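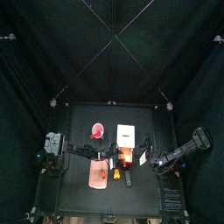
A two-armed collection cell with a black tabletop and fabric-lined walls.

Demonstration gathering is the part of robot learning in which examples of a task are recorded so that a learning system can later copy them. Each example, usually called an episode, holds the camera pictures and the joint positions of the arms from the start of an attempt to its end. The term covers the recording itself, the written task list and the checking that follows.

Background
Early work in the field relied on hand-written rules for each movement. These served well for fixed parts but poorly for household goods, whose shape and position vary. The Plornton programme, begun in October under Ladi Ajayi, replaced such rules with recorded examples. Its first set held 100 episodes of a single task and was judged too narrow — the trained system failed whenever an object was turned on its side.

Setting
A collection cell is normally built around a table with an arm mounted at either side. Dark surfaces and cloth walls keep the background plain and reduce stray reflections. Objects are grouped near the middle of the table, within reach of both grippers. Common choices include cups, cloths, bottles and boxes, which call for different grips. Their positions are changed between episodes.

Cameras
Most cells combine a raised view of the table with a close view from each wrist. The raised view records where objects lie in relation to one another. The wrist view records the moment of contact, which the arm may hide from above.

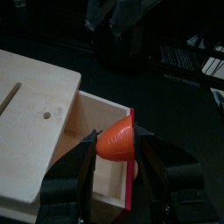
Curved plastic pieces are regarded as a useful test of the close view. A small change in the angle of the fingers alters where they meet the surface, and the learning system must be given enough cases to tell a firm hold from a weak one. Boxes with a separate lid add a further difficulty, as the size of the opening depends on where the lid has been left.

Checking
Every episode is reviewed before use. Under the method set out by Tamunoemi Anozie and Yeison Huamán, a reviewer marks the start and end of each grasp and rejects any recording with missing pictures. Failed attempts are kept in a separate set. In the second Plornton collection, 514 episodes were recorded and 470 were accepted. A target of 800 accepted episodes has been set for the third.

Criticism
Musa Ogundipe has argued that operators fall into habits, so that a large set may hold little real variety. Changing operators during a collection is the usual remedy, although it makes the timing of movements less even.

See also
Tunberg grasp list
Wrist camera
Task labelling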